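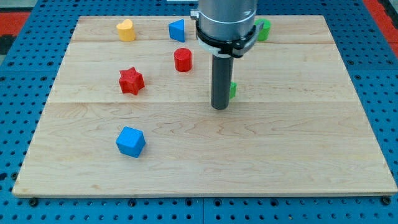

Furniture maker Prondedico will change the way it dries hard maple for its tabletop and worksurface lines after a rise in returns linked to seasonal movement, the company said in a notice to dealers in February 2019.

The notice covers edge-glued panels sold under the Plima name. From June, boards for these panels will be dried to a target moisture content of 7 percent and held in a conditioned store for 16 days before gluing. The present holding period is seven days.

Maple shrinks and swells mainly across the grain. A panel fixed rigidly to a metal base cannot follow that movement, and the stress tends to show first as an open glue line or a split at the end of a plank.

"Most of the panels we examined had been bolted down tight through round holes," said Chin-lung Huang, technical manager at Prondedico. "Slotted holes and a washer would have prevented nearly all of it."

Revised fitting instructions will ask installers to fix the panel firmly at the center line only and to leave a clearance of two millimeters at each outer bolt. Panels already in service do not need to be replaced unless a joint has opened.

Catrin Foulkes, a buyer at the distributor Mok, said the longer holding period would delay some orders in early summer – mainly the wider sizes – but that prices would stay as listed. Stock made under the old schedule will be sold through with the new instructions enclosed.

The Praneo range, which uses beech, is not affected.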